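**Chamado 677: gravata estampada, etiqueta do lote não confere com a peça**

Aberto em 27 de novembro de 2020
Loja: Vandance, setor de acessórios
Fornecedor: Cirkley
Prioridade: normal
Situação: em andamento

## Relato

Cliente devolveu uma gravata com estampa de bandeira americana dizendo que o tecido "vem com jornal impresso por cima". Pediu troca por defeito. No cadastro, a referência 357 está descrita só como "bandeira, listras e estrelas", sem menção a texto. O balcão não soube dizer se era falha de impressão ou se o modelo é assim mesmo e abriu o chamado.

## Verificação 1: estampa

Peça conferida por inteiro. O azul com estrelas brancas e as listras vermelhas e brancas estão nítidos, sem borrão na passagem de uma cor para outra. Depois das listras vem um trecho branco com texto escuro, barras no estilo código de barras e uma letra "A" grande, deitada. 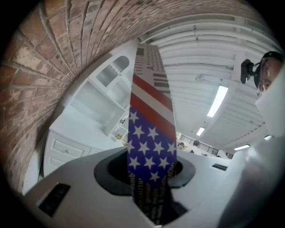 **O código de barras da estampa serve para passar no caixa?**
É só desenho. O código de venda fica na etiqueta de papel presa ao passador, no verso.

O leitor do caixa foi testado mesmo assim em cima da estampa e não registrou nada. Com a etiqueta de papel, abriu a referência 357 normalmente.

## Verificação 2: comparação com o lote

Restavam 10 peças da mesma referência no estoque. Todas trazem o trecho de jornal. A posição das letras muda um pouco de uma para outra, o que é esperado, pois o tecido é estampado em metro corrido e cortado depois.

A Cirkley respondeu por e-mail que o desenho é de linha e se chama Bakos. A versão sem texto é outra, Drasik, e saiu de catálogo em março. O cadastro da loja foi copiado da Drasik e ficou com a descrição antiga.

No tecido dá para ler pedaços de palavras, como "cultu" e "magic", cortados no meio. Também fazem parte do desenho.

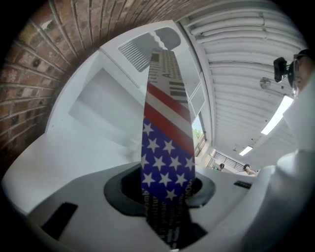
## Solução

1. Descrição da referência 357 corrigida para "bandeira americana com texto de jornal".
2. Foto antiga retirada da página do produto.
3. Troca aceita por desacordo com a descrição. Não lançar como defeito.
4. Peça devolvida volta para a venda depois de passada a ferro morno, pelo avesso, com pano por cima.

## Pendências

- Etiquetas novas: pedido de 70 unidades feito, sem data de entrega.
- Conferir se a gravata infantil do mesmo fornecedor foi cadastrada com a descrição errada.
- Fechar o chamado quando as etiquetas chegarem.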